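Casa e Jardim > Limpeza e roupa
terça, 21h40 – publicado por Zdenka Dimitriou

Chapéu de tecido lavado ficou com a aba toda mole, tem jeito?

Gente, socorro rápido. Tenho um chapéu de aba larga, tecido cinza, uso na caminhada. Lavei na máquina em janeiro (erro meu, eu sei) e desde então a aba cai no olho. A copa também amassa, mas isso nem ligo tanto. Já tentei secar em cima de uma tigela, nada.

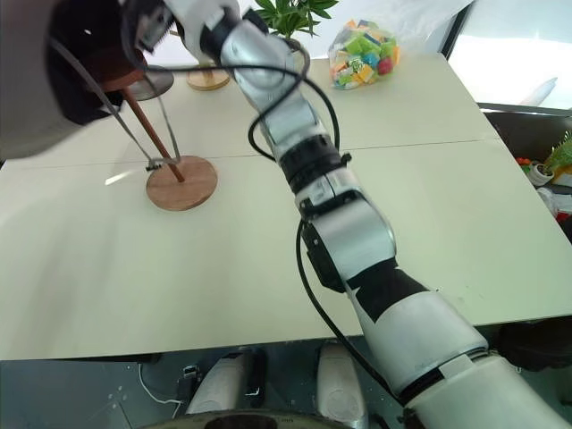 Comprei na Todorova por 89 reais, não queria jogar fora. Goma em spray funciona? Ou mancha? A etiqueta sumiu, então nem sei se é algodão puro ou mistura. Viajo semana que vem – se der pra resolver em casa, melhor.

Babar Hayat
spray de goma sim. passa dos dois lados e ferro morno com pano por cima. pronto

Deirdre Moriarty
Goma dura até a primeira chuva, já aviso. Depende da aba. Se for daquelas com costura em volta, em círculos, quase sempre tem entretela dentro, e a máquina descola ela. Aí fica mole mesmo.

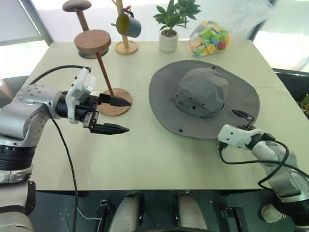 O que eu faria: molha só a aba, estica com a mão numa mesa lisa, toalha embaixo. Vai alisando do centro pra fora. Deixa secar deitado, na sombra, sem pendurar – pendurado entorta de novo. Na copa põe uma toalha de rosto enrolada. Demora, umas 3 tentativas até pegar a forma no meu caso.

Se não segurar, chapeleiro ou costureira boa troca a entretela. Paguei menos que um chapéu novo. E testa a goma antes num cantinho da parte de baixo, tecido escuro às vezes fica com um pozinho branco orrível.

Guangming Lu
Tive um igual, desisti e comprei outro. Mas nunca torce na hora de lavar, e àgua fria sempre. Ferro muito quente deixou o meu brilhando.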